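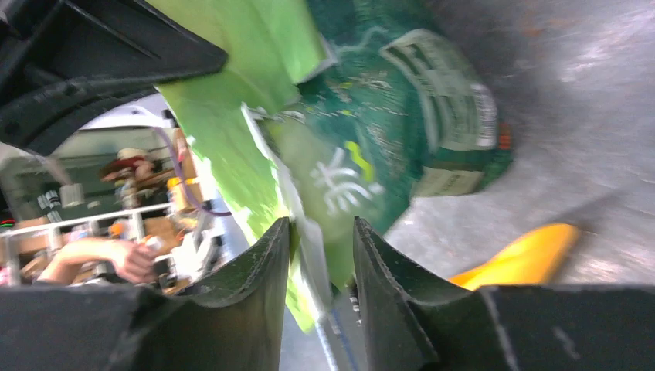

Ticket: Grip force climbs by itself on soft bags
Product: Mavano two-finger gripper, trial kit, wrist camera included
Opened by: Rasha Shboul, Sfeir packing floor
Assigned to: Xinyi Xue, Mavano support
Priority: Normal (customer would like it noted that she picked High)
Status: Closed, with one item moved to a feature request

Rasha Shboul, Sunday, 8:10 a.m.
We are in the second half of the trial and I've been asked to say by the end of it whether we buy the thing. Right now I could go either way, and the reason is rice.

Boxes are fine. Bottles are fine. Glossy bags are where it goes wrong. The fingers close, the arm starts its lift, and then the force number on the tablet creeps upward all by itself until the safety limit trips and the arm stops in midair holding somebody's dinner. It does this with the force set to 17, the number printed on the card in your box under "soft goods." The bag in the attached shot is the usual offender, the green one with 米 on it. The message on the tablet is "Grip limit reached. Please check object." I have checked object. Object is rice.

Already tried: restarting the arm, restarting the tablet, restarting the arm and then the tablet, and the other cable.

Xinyi Xue, 9:25 a.m.
Hi Rasha, thanks for the shot and for restarting things in both orders. Three questions before I guess.

Is slip response on or off? It's under Grip, then Advanced, then the little arrow most people miss.
Which software version does the tablet show at the bottom of the About page?
When did anybody last wipe the inside faces of the fingers? I can see dust and scuffing on them.

Rasha Shboul, 9:50 a.m.
On. I never turned it on, so it must have arrived that way.
The About page says "Up to date." That is the entire About page.
Define "last."

Xinyi Xue, 10:05 a.m.
Understood on all three. Slip response is my main suspect. When the gripper believes something is sliding, it squeezes a bit harder. A bag of loose grain shifts around as it's lifted and the film moves over what's inside, and to the sensor that can look the same as dropping it. So it squeezes, the contents shift some more, and it squeezes again. Dusty fingers add some real slipping on top.

Please try these in order and run a batch after each one, so we know which change did what:

1. Wipe both inside faces with a damp, lint-free cloth and let them dry. No solvent.
2. Tap Zero Sensor with the fingers open and nothing between them.
3. Set slip response to Low.
4. Leave the force at 17 for now.

Rasha Shboul, 11:40 a.m.
Did step 1. The cloth has been retired from public life. Ran 80 picks and got fewer stops, but still enough that Hacer Kurtuluş on the next line has started humming whenever it happens.

Did step 2. No difference that I could see. It did tell me "Zero successful!" and I'm choosing to take that as encouragement.

Step 3: there is no Low. There is On, Off and Auto.

Xinyi Xue, 11:55 a.m.
Ah. Then you're on the older trial software, whatever the About page thinks of itself. Low came in with the next release. I'll push it to your tablet now. Leave it plugged in and don't close the lid on the case.

Rasha Shboul, 12:30 p.m.
It asked me to accept new terms, pick a language and name my robot. I named it Robot. Low has appeared. Running bags after lunch.

Rasha Shboul, 2:45 p.m.
Another 80 on Low, all of them green bags. Two stops. The force still climbs at the beginning of the lift, then levels off like a reasonable adult.

Both stops were on bags where the loose flap of the outer packaging got pinched between the fingers. Is that a thing?

Xinyi Xue, 3:00 p.m.
It's a thing. A fold of film between the fingers slides before the bag does, so the sensor reports a slip and it's technically right. In your first shot there's a lime green flap going down into the gap in much the same way. Two options:

Turn the bags so the flap faces away from the fingers, if whoever loads them can live with that.
Or set Approach Offset to 3 so the grip lands a little farther over the bag. It costs some cycle time.

Rasha Shboul, 3:10 p.m.
I asked the people who load them. I'll take the offset.

Rasha Shboul, 4:35 p.m.
Offset at 3, slip response Low, force 17, clean fingers. No stops for the rest of the shift. Hacer has nothing to hum about and seems a little let down.

For my report I still need answers on these. How often do the fingers need wiring, sorry, wiping? Do scuffed fingers get replaced under the trial? And can the card in the box please mention the little arrow?

Xinyi Xue, 4:50 p.m.
Wipe them at the start of each shift, and again if you've been picking near the floor. Check them for wear every 1,000 picks. Light scuffs are fine, but if a fingernail catches in one, ask for a new pair, which the trial does cover. I've passed the card to Nadine Awwad, who looks after the printed material. The About page has gone in as a feature request, though I agree with you that it's stretching the word.

Okay to close?

Rasha Shboul, 5:05 p.m.
Close it. If the card comes back with the arrow on it, I'll put that in the report too. How do I rename the robot?

Xinyi Xue, 5:10 p.m.
Settings, Device, then the little arrow.

Ticket closed by Xinyi Xue.
Cause: slip response too sensitive for loose-filled bags; dusty finger faces; packaging film caught between fingers.
Fix: software update, slip response Low, Approach Offset 3, fingers wiped each shift.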